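Skurodwood Update Adds Armored Vehicles and New Patrol Routes

6/19/20 - Flemix has released the latest update for its open-world driving game Skurodwood, adding 5 vehicles to the law enforcement class and extending the playable map north of the Wostosside district.

The largest of the additions is the Berhe, a six-wheeled armored carrier used by the in-game tactical police. It appears once the player reaches the highest wanted level and may also be bought from the Wostosside depot for 4000 credits. Its top speed has been set at 70 miles per hour, which places it well behind the standard patrol sedan, but its weight allows it to push through most roadblocks without losing control.

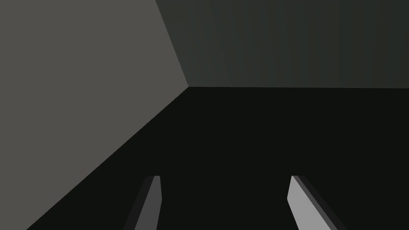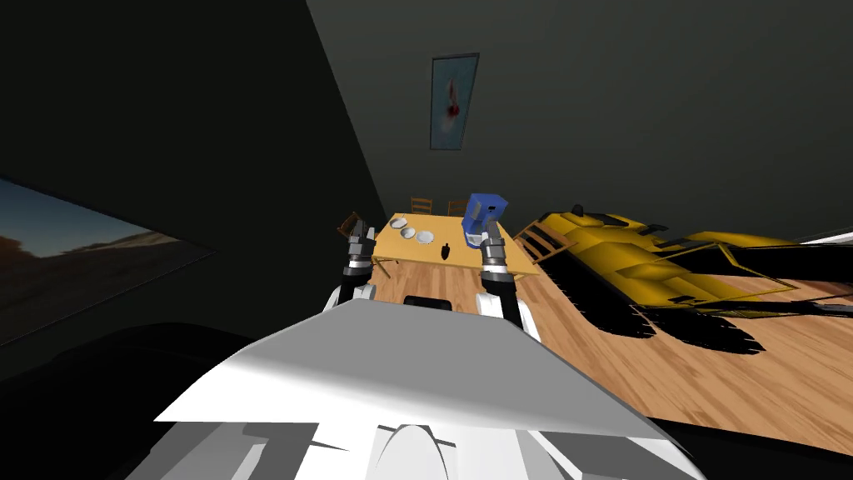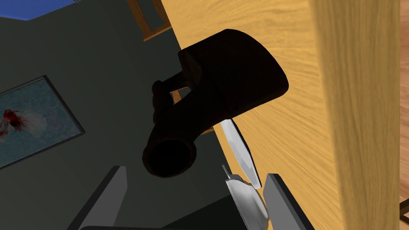 Sobia Afridi, lead vehicle designer at Flemix, stated that the handling of heavy vehicles had been rebuilt following comments received from players in May. "Larger trucks were turning over on curbs that should not have troubled them," Afridi said. "The center of gravity has been lowered across the class, and braking distances are now longer."

The update also corrects 78 reported faults. Among these is an error that caused police vans to appear without drivers on the harbor bridge, and another that removed stored vehicles from the player's garage after a failed mission. Vehicles lost in this way will be returned the next time the player loads a saved game.

Patrol routes have been revised in every district. Police units now leave a chase when the player enters a tunnel and is out of sight for long enough - the exact time depends on the wanted level. Sirens can be switched off in any emergency vehicle by holding the horn button.

The update is free to all owners of the game and will download automatically on connected systems. Saved games from earlier versions remain compatible. Players who use custom paint files are advised to make a copy of them before installing, as the folder is cleared during the process.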